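Testers Wanted: Clarnholm 6 Community Build for Older Phones

Posted May 15, 2021

The Clarnholm project is looking for people to test its next Android-based system on phones that no longer get updates from their makers. Testing is unpaid and done from home, on your own phone and in your own time. The round opens in July.

Clarnholm is a small operating system for phones, built from public Android source code by a group of developers in Flastdale and Mindley. The last round had 88 testers. We have 168 places this time and would like to fill all of them.
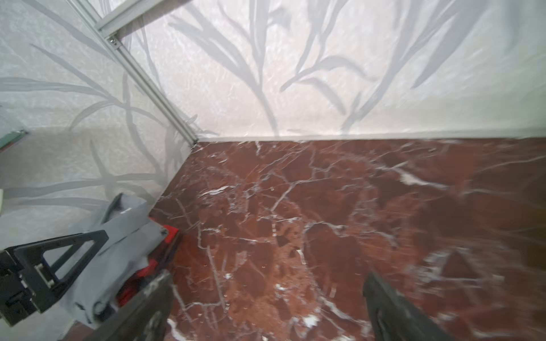

What you would be doing

Testers get a new build every week for six weeks. You install it, use the phone the way you normally would, and fill in a short report. The report asks about calls, texts, Wi-Fi, Bluetooth, the camera, charging and battery life. Most people finish it in one sitting. If something crashes, we also ask for a log file, and the welcome packet shows how to save one.

We need daily use on real carriers. A phone that sits in a drawer with no SIM card in it tells us very little about dropped calls or overnight battery drain.

What you need

A phone on our supported list with an unlocked bootloader, or one you are willing to unlock. Unlocking erases everything on the phone, so back it up first.
A computer running Windows, macOS or Linux, and a USB cable that carries data.
Some experience installing a custom recovery or system image. You don't have to be a programmer.
A second phone for anything urgent. Early builds may fail to start, and emergency calling is not fully tested on every model.
An email address you check often. 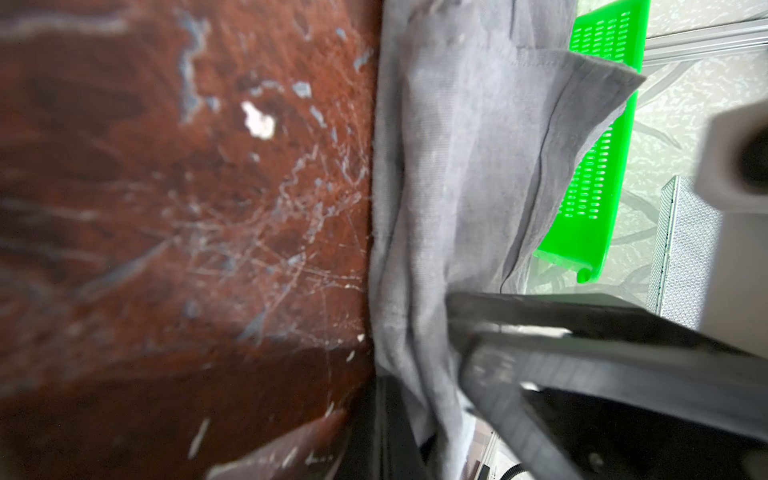
You must be 18 or older. Please do not sign up with a phone owned by your employer or school.

Known problems going in

Fingerprint unlock does not work on two of the supported models. Video recording stops after a few minutes on some phones with the older camera driver. Banking apps may refuse to open. The list of open bugs stood at 259 when this notice went up, and a good part of those need someone to confirm them on a second phone.

Installing the build may void any warranty you have left. The project cannot repair or replace a phone that stops working, though we will help you go back to the stock system where the maker still offers it.

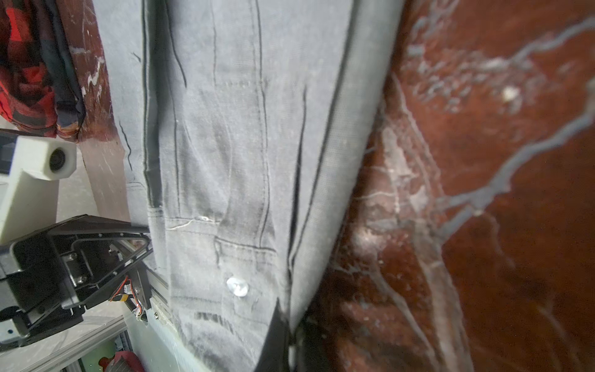 Other roles

We are also looking for two people to sort incoming reports, and one person to keep the install guides up to date. Both jobs are unpaid and take a few hours a week. Download hosting is provided by Pētersons, and all accounts for the test server go through them.

How to apply

Fill in the tester form on the Clarnholm site. Give the exact model number of your phone (found under Settings, About phone), your carrier, and the system version it runs now. If you tested before, use the same email address so your old reports stay linked to your account.

Places are given out by model first, so less common phones have a better chance. Everyone who applies will get an answer by email before the first build goes out.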